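Make a Giant Tabletop Board Game from Kraft Paper and Tape

Plain brown paper and a roll of blue tape will get you a game board big enough for the whole family to crowd around, and it costs next to nothing! I got hooked on this last October, when my friend Évan Bailly and I wanted to play our homemade harvest game, Kurkent, and kept losing pieces on a tiny cardboard board.

What you need

A roll of kraft paper, wide enough for your table
Dark blue tape
A long ruler and a pencil
Small toys for playing pieces
Two dice

Step 1: Cover the table

Roll the paper out curl side down and smooth it from the middle toward the ends. Tape the corners underneath. A few creases won't hurt your game at all (ours has plenty).

Step 2: Mark and tape the grid

Make a pencil tick every 15 cm along all four sides, then run your tape from tick to tick. Do all the long lines first, then the short ones. Pull off a full length, hold it tight, and lower it onto the paper in one go. It's so satisfying when it lands straight!
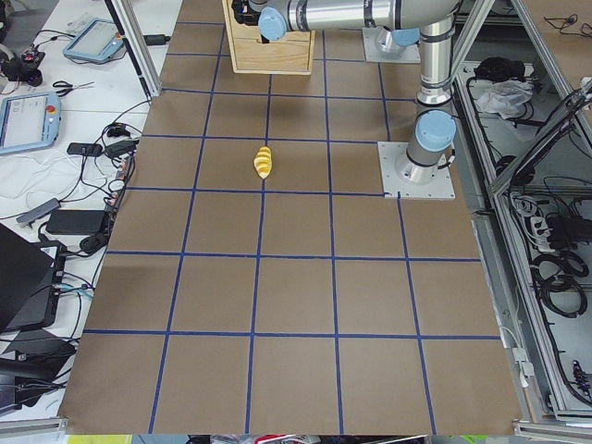

Blue tape lines on kraft paper, with a small yellow piece on the grid.

Step 3: Pick your pieces

Go for things that are easy to grab and easy to tell apart: toy vegetables, buttons, painted pebbles, big beads. Bright colors really pop against brown paper. Give every player one farmer and scatter the rest as crops.

Step 4: Play a practice round

Put one crop on the board and take turns rolling toward it. Moves go forward or sideways, never diagonally. You land on it, you keep it, and you roll again. Set a timer for 90 seconds if your players like to think (mine do, endlessly).
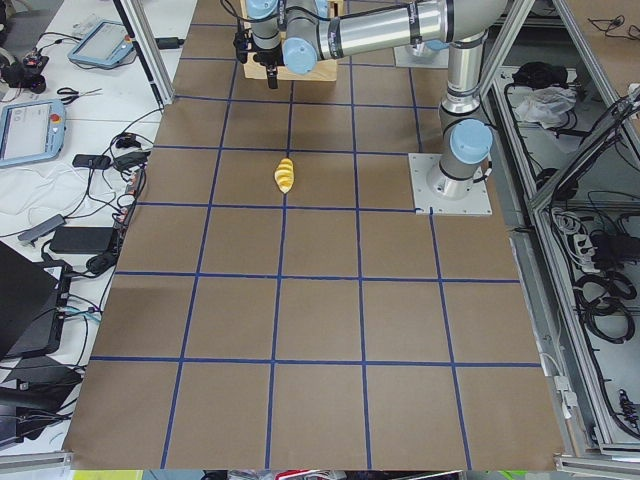 Step 5: Add your own rules

Now the fun part! Pencil a few squares as mud, where you miss a turn, or as wells, where you roll twice. We play to 19 points, with two for each crop and one for each well. When you're done, roll the paper around a tube with the tape on the outside, and it's ready for next time.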